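How to record a cutlery-sorting run for the club
Reading time: 1 minute

You will need two hand grippers, a bench and a drawer's worth of patience. Menora, our sorter, learns from runs done by hand, so bad habits get passed on.

1. Lay the utensils out loosely, pointing more or less the same way. Overlaps are fine — kitchens have them.
2. Start with both grippers open. Come in low, at the handle end.
3. Close slowly. Chopsticks roll, and they seem to enjoy it.
4. Lift, place, let go, back off. If you drop something, keep going and mark the run as a drop.
5. Name the file properly. We have 478 runs and far too many are called "final".

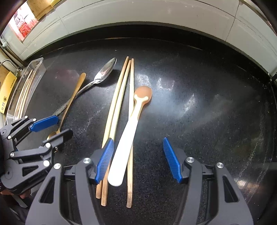

Tiina Suominen would add a step: take the top spoon off first, every time, or the chopsticks underneath go wherever they like. Fair. Call it step 2a.

We want 700 runs by September. Upload yours to the Omis folder before you go home.

Related
Replacing worn finger pads
Moon: our first arm, and why it leans
Labelling runs without crying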